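Unit 4: Who speaks for a neighborhood?

Newspapers love the word "advocate." Before you accept it in your own papers, ask who gave the person that title. In the Rolach tenants' campaign, the local press quoted one spokesman for 17 months. Membership lists show 29 paid-up households in a district of several thousand people. That doesn't make him a fraud, but "the community demands" was a stretch, and reporters kept printing it.

Obituaries are worse. They are written from family memories and old clippings, and the clippings often came from the group's own press releases.

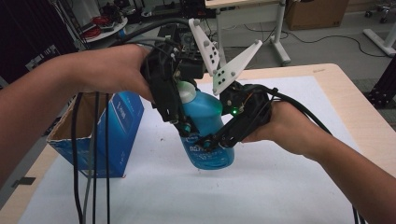
Compare the Pirnano school language dispute. The usual story credits the parents' marches with winning bilingual classes. Maybe. The school board had already set aside money in January, two months before the first march — a detail most accounts leave out. Hermans Street organizers later claimed the win as well.

For section: read packet 2, both the Givska parish newsletter and the board minutes. Mark every sentence where a group is said to "want" something, and write down the source given. If there is no source, write "none."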